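The Long Table at Ferkby: Gallery
27/03/2024

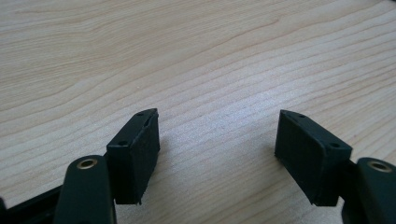
2 min read

Grain on the tabletop. The lines are tighter and darker in one part and grow smoother and fainter as they go. Toward the middle, light reflects off the surface and the grain looks paler.

Bujar Karagiannis and Vesna Dimitriou have been fitting out the reading room at Ferkby since last May. The table is the main piece in it. It was made by the Jurić workshop and is 300 cm long, which meant bringing it in through the garden doors. The workshop number is 219.

Vesna wanted a pale wood because the room faces north and the old desk made it gloomy. They looked at several boards before settling on these. Bujar would have taken a straighter grain. Vesna liked the curves, and they went with the curves.

Notes on the table

Finish: clear, low sheen, put on by the workshop. Leave 30 days between delivery and the first coat of wax.

Cleaning: a soft cloth, barely damp, wiped along the grain. No spray polish.

Color: pale wood usually darkens a little in daylight. Move lamps and books now and then so they don't leave lighter patches.

Seating: the chairs are from Anetti and are on order. Benches from the hall will do until they come.

Layout drawings for the room are by Forough Fallahi at Planance. Questions about the table can go to Vesna at the front desk.

Next gallery: Shelves and window seat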